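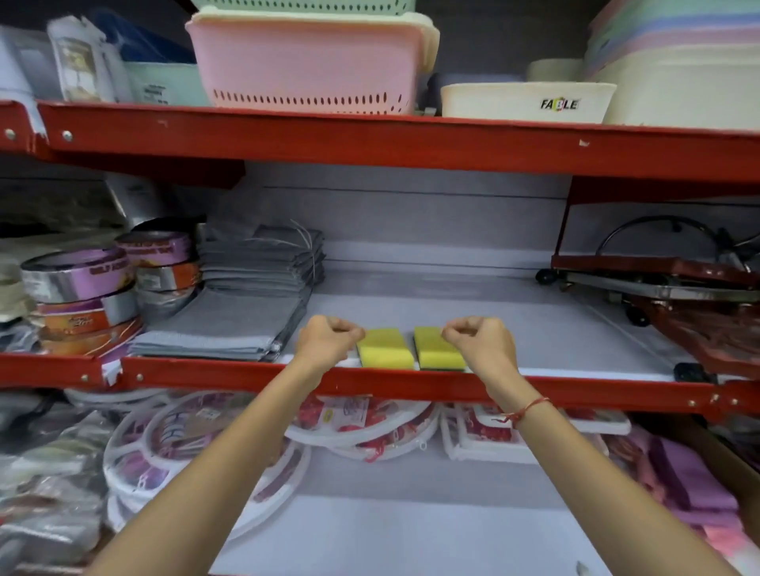

Kitchen sponges for a shared premises: purchasing and storage
Forums > Household Supplies > Cleaning > Sponges and Cloths

Plamolent
I am responsible for ordering cleaning supplies for a residents' hall with 4 shared kitchens, and I should be grateful for the views of members. Our present practice is to buy the ordinary yellow foam sponge with a dark green scouring side from the household shop, where it is kept on the red shelving beneath the plastic baskets and tubs. The shop is within walking distance and the sponges may be bought singly.

The hall manager has asked whether we should place one bulk order each November instead. The supplier's smallest quantity is 700.

Habte
I would advise against 700. Foam kept for long periods in a warm cupboard becomes brittle, and the scouring layer may part from it. Buy monthly and write the date on the bag.

Munus
I must disagree with Habte. We have held over 2000 in a dry store without difficulty. The fault usually lies with the store and seldom with the sponge. A bulk order also spares a member of staff the journey.

Habte
With respect, a site using 2000 sponges is not comparable with 4 kitchens. At one sponge per kitchen per week, the proposed order would last more than three years.

Plamolent
That calculation is helpful and I shall pass it on. May I also ask how members select sponges in the shop? I have been taking whichever is nearest.

Sillach
Take them out in pairs and hold them upright next to each other over the trolley before deciding. A difference in thickness or a badly cut edge is easily noticed in this way. 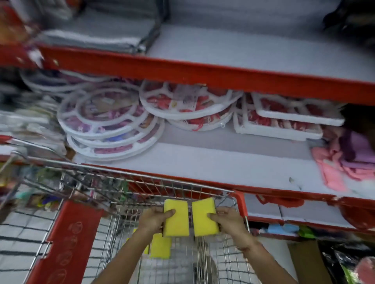

Press the foam with the thumb as well. It should return to its shape promptly. Look at the join between the foam and the green layer, particularly at the corners, and put back any piece on which it has begun to lift.

Munus
I consider this excessive for an item that will be discarded within 2 weeks.

Sillach
It takes a moment, and a sponge with a lifting corner will not last 2 weeks.

Plamolent
I am obliged to all three members. We shall continue to buy locally for the present, in smaller amounts, and I will examine the corners.

Comments (3)

Tsion Araya: Please remember to keep separate sponges for worktops and for dishes. We cut one corner from those used on worktops.

Habte: A sound arrangement. We do the same.

Munus: I maintain my view on bulk orders where there is a dry store.

Contact the moderators | Forum rules | Copyright Household Supplies Forum | Back to top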